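Plidwood Festby 6-Drawer Dresser: Three Months In

Posted April 15, 2021

I bought the Festby in January to replace a dresser that had lost two drawer bottoms and most of its back. I wanted six drawers, a light finish and something that would not need to be replaced again when we move. The Festby was $758 delivered. That is more than I planned to spend, and I put off ordering it for a couple of weeks.

Delivery

It came in two boxes. The driver left both in the entry, as the order page says he will. The heavier one took two of us to get upstairs. One corner of the outer box was crushed but the foam had done its job and the panel inside was fine. If you live alone, pay for the room delivery.

Assembly

The instructions are drawings only, and most of them are clear. Step 9 is the exception. It shows the center divider from behind without saying so, and I put it in backward the first time. The pilot holes are on one side only, so you find out when the runners have nothing to screw into. Taking it out and turning it cost me half an hour.

It took me one evening for the case and most of the next morning for the drawers. You need a Phillips screwdriver and a rubber mallet. The hex key is in the hardware bag. All the screws were there, with two left over.

Put the wall bracket on before you slide the dresser into place. The drawings leave it for last, and by then you can't reach behind.

Drawers

The drawers are the best part. The runners are metal, they pull out almost all the way, and they close softly if you don't slam them. The listing says each drawer holds 80 pounds. I have no way to test that, but the bottom left one is full of jeans and sweaters and it still runs straight.

The top two are shallow. They are fine for socks and T-shirts, but a folded sweatshirt catches on the rail above. I wish one of them had a divider. Mine has turned into the place for batteries, chargers and spare keys, and everything slides to the back when it's opened fast.

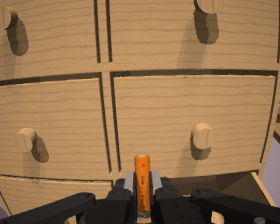 The finish has held up well so far. I set a glass of water on the top overnight by mistake and it left a faint ring, which came out with a damp cloth and a little patience. The color is close to what the website shows, maybe a bit warmer in afternoon light. It does show dust less than the dark one did.

There was a smell for the first week or so. We left the drawers open during the day and it went away.

Customer service

One drawer front had a chip on the lower edge. I wrote to Plidwood with my order number and got an answer two days later from Igor Šťastný, who asked for a picture and mailed a new front. It arrived the following week and matched the others. I had no complaints there, except that the first automatic reply told me to call a phone line that was closed.

Compared with the Hadgu

I also looked at the Hadgu dresser, which is $200 less. I saw it in a store. The drawers stopped halfway out and the back was thin enough to flex when I pushed on it. For a guest room I would have bought it. For something opened every morning -- and in our house, by two people at once -- I thought the extra money was worth it, and I still do.

Would I buy it again? Yes, at this price or lower. If it goes much higher I would look at used ones first. I took off one star for step 9 and the shallow top drawers.

4 out of 5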